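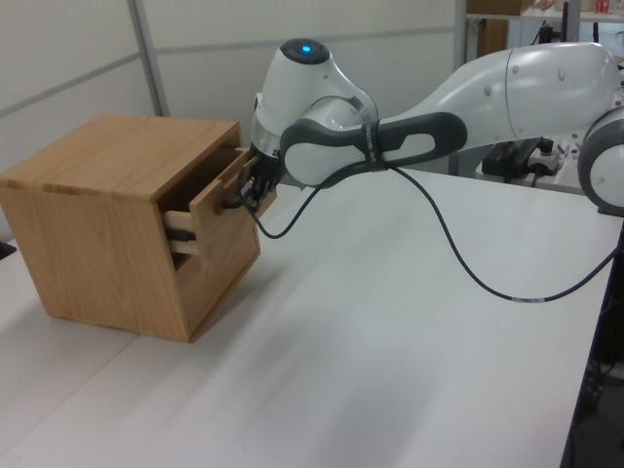

A robot arm gripping the front edge of a partly opened wooden drawer

The Edside Practice is a set of working rules for robot arms that open and close drawers, doors and lids on a bench. It covers the layout of the bench, the limits placed on the arm, the routing of cables and the keeping of records. It is a voluntary code and has no legal standing. Laboratories and training colleges that use it normally adopt it as an appendix to their own safety procedures.

Origin

The rules began as an in-house checklist at Rovura, a small automation firm, and were first written down by Wiroj Rungrueang, then its test supervisor. An early draft dealt only with drawers. Hinged doors and lifting lids were added after the testing company Koller asked to use the document for its own cabinet trials. The first edition to carry the Edside name was released on 11/07/2022. A revised edition followed the next June, with a reworked section on cables and a shorter list of definitions.

Scope

The Practice applies to a single arm working on an unpowered object that rests on a table or is fastened to it. Mobile robots, two-arm cells and powered appliances are outside its scope. The object is called the "workpiece" throughout, even when it is an ordinary piece of furniture, and any part of it that moves is called the "leaf". A drawer, a door and a lid are all leaves.

Bench layout

Under the Practice, the bench top must be level and a plain colour that contrasts with the workpiece. The workpiece must be placed so that its leaf can travel its full length without reaching the table edge, and a clear strip of 100 mm is kept on the side towards which the leaf opens. Tools, cups and loose fasteners are removed before the arm is enabled. A workpiece light enough to slide when pulled must be clamped, weighted or set on a non-slip mat.

Nobody may reach within 400 mm of the gripper while the arm is enabled. Adjustments to the workpiece are made with the arm stopped, and the person who made the adjustment is the one who restarts it.
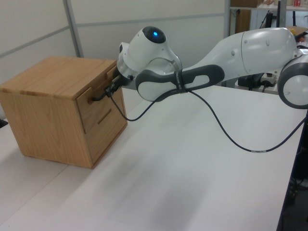 Cable routing takes up the longest section of the revised edition. A cable run outside the arm must have enough slack for every joint to reach its limit, but the slack must not catch on the leaf or on the corners of the workpiece. Where the cable hangs below the arm in long loops, as it does over the white bench here, the lowest point of each loop is checked through the whole motion at reduced speed. The cable should also be held at an intermediate point, such as the strap or clip by the elbow-like joint, so that a snag is not passed straight to the connector. The Practice asks for an identifying label on each external cable, but leaves its position to the operator.

Approach and grasp

The approach to a handle is made in two stages. The arm first moves to a waiting position clear of the workpiece, then closes the remaining distance at no more than 50 mm per second. The fingers must not touch the leaf until the gripper is aligned with the handle or edge to be held.

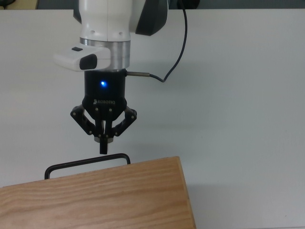
Once contact is made, the pull must follow the natural path of the leaf: a straight line for a drawer, an arc for a door or hinged lid. If the leaf binds, the arm is stopped and backed off. Increasing the force to free a stuck leaf is prohibited. Drawers without an end stop are given a software limit before the first pull.

Records

Each session is logged with the operator's initials, the workpiece number, the gripper fitted and any stoppages. Logs are kept for 6 years. Ungate, a file format developed separately for bench trials, is accepted in place of the paper form.

See also
Workpiece fixturing
Cable management
Risk assessment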